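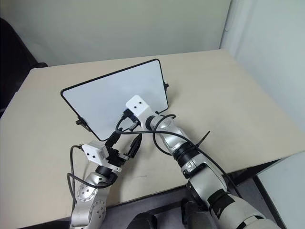 How many demonstrations does a two-armed robot need before it can handle an ordinary office whiteboard by itself?
It depends on how much the demonstrations differ from one another, and finding a working number is one of the aims of the collection program Grodelel opened in October.

Grodelel Opens Tabletop Collection Program for Two-Armed Robots

SKOKMONT — Grodelel has started recording examples of two-armed handling work at its Skokmont site. The recordings will be used to train Skunero, the company's learning system for robots that work at tables, benches and counters.

The first group of tasks covers flat, rigid items that are awkward to manage with one hand. Whiteboards are on the list, along with trays and picture frames. In each example an operator guides both arms through a task from start to finish while the system stores the camera views, the joint positions and the opening and closing of the grippers.

The program has 34 tasks in its first phase. Each will be recorded by at least three operators, working separately, so that the system does not learn the habits of a single person. Operators move the item to a new starting position between examples.

"A whiteboard is a good test because the surface is smooth and the frame is thin," said Sajib Bhattacharjee, who leads data collection at Grodelel. "The arms have to agree on who is holding and who is moving. We want that handover in the recordings many times over, from different angles."

A trial run over the summer produced 122 usable examples. Examples in which an item slipped were kept in a separate set — the training team plans to use them to teach recovery. Recordings with missing camera data were thrown out.

Labeling is done with Miah, an in-house tool that splits each recording into steps such as reach, grip, lift and release. Two reviewers check every recording before it is passed to training.

"Most of our delays in the trial came from labels, and very few came from the arms," said Abhishek Chauhan, engineering manager for Skunero. "Two people could watch the same clip and disagree on where the grip began. The written rules for that are now much shorter and the reviewers use them."

Grodelel will add soft items, including towels and cable bundles, in the second phase. Dates for that phase have not been set.

About Grodelel
Grodelel develops software and training data for robots used in offices, workshops and light assembly. Skunero is in testing and is not yet on sale.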